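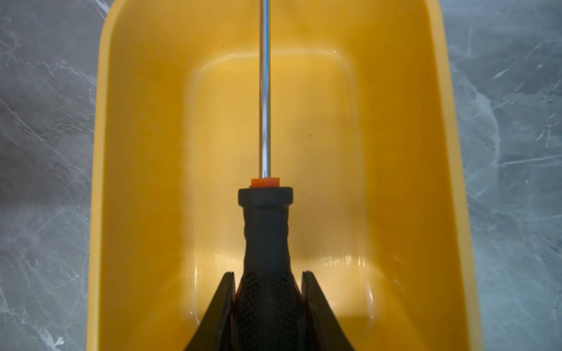 Hot Food and Drinks for an Outdoor Gathering: Kitchen and Workshop Tips

28/11/2021
By the Norkum Street Supper equipment desk

These notes cover the equipment side of serving soup, cider and coffee at an outdoor neighborhood event in cold weather. They were first written for the December supper on Grovholm Square and have been revised after use. Permits, street closure and insurance are on separate pages. Recipes are not included.

Choosing what to serve

Pick a soup that holds well. Lentil, split pea, tomato and plain vegetable soups can stay hot through a long serving period with little change except thickening. Noodle soups go soft. Anything finished with cream tends to split if it gets too hot, so add the cream in small batches or leave it out.

Cut vegetables small enough to pass through the ladle and fit in a cup. If people are going to eat standing up, the soup should be drinkable without a spoon. Chunks the width of a thumb look good in the kitchen and are a nuisance in a paper cup.

Salt lightly at first. A pot that is held hot with the lid on and off for an evening will reduce, and the last servings will be saltier than the first. Keep a covered pan of hot unsalted stock next to the serving pot and use it to thin the soup as needed.

Label every pot with its contents and allergens. Write the label at home on white tape and stick it to the table edge in front of the pot. Tape on the pot itself comes off with the steam.

Cooking in several kitchens

When the cooking is shared out, send everyone the same written recipe with quantities by weight. Cups and handfuls vary too much between households, and pots that are supposed to match will not.

Ask each household what its largest pot holds to the working line, with a hand's width left free at the top. The capacity stamped on the base is to the brim and is of no use for planning. Fill the pot with water from a measuring jug once, and write down the result.

If the soup is made the day before, cool it in shallow pans and refrigerate it promptly. Perishable food should not stand at room temperature for more than 2 hours. A deep pot left on the stove to cool overnight is not acceptable, even with the window open. A pot set in a sink of ice water and stirred now and then cools much faster than one left alone.

Reheat to a full boil on a proper stove before transport. Do not use a slow cooker or a warming urn to bring cold soup up to temperature. They are built to hold heat, and food spends too long lukewarm on the way.

Moving hot pots

Fill transport pots to two thirds. Wrap the lid to the handles with plastic film, then tie it down with cotton string across the top. Bungee cords hold better but tend to mark the lid knob, and the hooks scratch enamel.

Put each pot in a snug box or crate lined with an old towel. The towel fills the gap and keeps the pot from turning. Set the crate on the floor of the car, behind the front seat. The trunk is a second choice, and a seat should not be used at all.

Insulated carriers are worth renting for a longer trip. Preheat them with boiling water for as long as it takes to pack the rest of the car, then empty and fill immediately. We rent ours from Kairys in Norkum. Check the gasket and the latch before you leave the counter, and make sure the spigot has its washer.

Carry hot pots with two people and dry cloths. A damp oven mitt passes heat straight through.

Setting up the serving table

A folding table with a plastic top will sag under an urn. Place heavy items directly over the legs and keep the middle for cups and napkins. If the table has a center hinge, screw a length of one-by-four lumber to the underside across the joint, or lay a sheet of half-inch plywood over the whole top and clamp it at the corners.

Level the table before anything goes on it. Shims cut from cedar shingle work well on brick and cobbles. Check with a short spirit level in both directions. A slight slope toward the serving side means drips run toward the customers' shoes.

The order along the table should be cups, soup, bread, napkins, drinks. Napkins before soup means people put them in a pocket and come back for more. Put the trash container past the end of the table, with a second one farther down the street at the point where the average walker finishes a cup.

Leave a clear strip behind the table wide enough for a person with a full pot to pass another person. Mark it with chalk if the paving allows.

Burners and fuel

Use outdoor gas burners outdoors only, on the ground or on their own stand. They should not be placed on a folding table. A windbreak on the weather side makes a large difference in fuel use. Keep it well away from the hose and the cylinder, and leave the other sides open.

We use the Alta double burner. The points below apply to most burners of the same general type.

- Check the hose for cracks by bending it sharply along its length in good light.
- Brush soapy water on each connection with the gas on and the burner off. Growing bubbles mean a leak. Close the cylinder and do not use the burner until it is fixed.
- Clean blocked jets with the tool supplied. Do not use a drill bit or a sewing needle, which enlarge the hole.
- Wipe grease off the tray before packing. It is much harder to remove after winter storage.

Propane cylinders lose pressure in cold weather, and a nearly empty one will fade first. Start with a full cylinder and keep the part-used one as a spare. Never warm a cylinder with a flame or heater. Store cylinders upright and outside.

Keep a fire extinguisher at the end of the serving table, visible, with the path to it clear. A fire blanket is a useful addition where fat is being heated.

Electric urns

Find out what the circuit can supply before renting anything electric. Add up the wattage on the rating plates of everything you intend to plug in and compare the total with the circuit. Two urns on one outlet will usually trip the breaker, and the breaker is often behind a locked door.

Use outdoor-rated extension cords on a protected outlet. Unroll the cord completely. A coiled cord under load heats up in the middle of the coil, where it cannot be felt. Raise any connection off the ground and cover it with an outdoor connector box. Run cords behind the tables, along a wall, and use a rubber cord cover wherever feet must cross.

Fill the urn before switching it on. Descale it the week before with a citric acid solution, then boil and discard at least one full load of clean water. Vinegar also works, but the smell carries into the coffee.

Do not use the same urn for coffee and cider. The basket and the spigot hold the taste of coffee for a long time.

Ladles and cups

Match the ladle to the cup. A 6-ounce ladle filled once is a sensible portion in a cup with some room at the top. If the ladle is too small, servers pour twice, drip twice and lose track. Mark the right ladle with a turn of colored tape at the top of the handle.

For long handles that slide into the pot, bend a hook at the end. Heat is not needed on thin stainless handles. Clamp the last inch in a vise between two scraps of wood and pull slowly.

Paper cups should be the double-wall kind, or single-wall cups with sleeves. Keep the sleeves of cups in their wrapping until needed, weighted with something that will not blow away. A simple dispenser can be made from a length of plastic drainpipe, sanded smooth inside the cut end and strapped vertically to the table leg.

Hand washing and cleanup

Set up a hand-washing point for servers. A lidded water container with a spigot, a bucket beneath, liquid soap and paper towels are sufficient. Fill it with warm water at the last moment. Sanitizer gel can be added but does not replace washing.

Bring more cloths than you think necessary and keep clean and used cloths in separate bags. Bring the dirty dishes home dry-scraped. Soup that has set on the sides of a pot comes off easily after a soak in cold water followed by a hot wash. For scorched bases, simmer water with baking soda and leave it to cool before scraping with a wooden spatula.

Dispose of leftover soup that has been on the serving table. Pots that were kept sealed and hot can be shared out, provided they go into shallow containers and then a refrigerator. Use within 4 days.

Storing the kit

Dry everything with the lids off before it goes into storage. Pack by station: one container for serving, one for hand washing, one for power. Tape the packing list inside the lid and correct it with a pencil as items change. Drain the urns, leave the spigots open and keep the small washers in a jar with a screw top.

Comments

Guest wrote:
The plywood over the table is good advice, but round off the corners. I have the bruise on my hip.

Guest wrote:
Can you give the quantity of citric acid for the urn? The packet I bought has directions for kettles only.

Equipment desk replied:
Follow the urn manual if you still have it. Otherwise use the kettle directions in proportion to the volume of water.

Guest wrote:
We did lentil in 4 kitchens last winter and it came out as separate soups, one of them nearly orange. Weighing the ingredients fixed most of it. The stock cubes still need to be the same brand.

Guest wrote:
Is the Alta burner all right on grass?

Equipment desk replied:
On short grass with a paving slab under each foot, yes. Keep it off dry grass and leaves.

This site uses cookies to remember your settings and count page visits. By continuing to browse you accept their use. Manage cookie settings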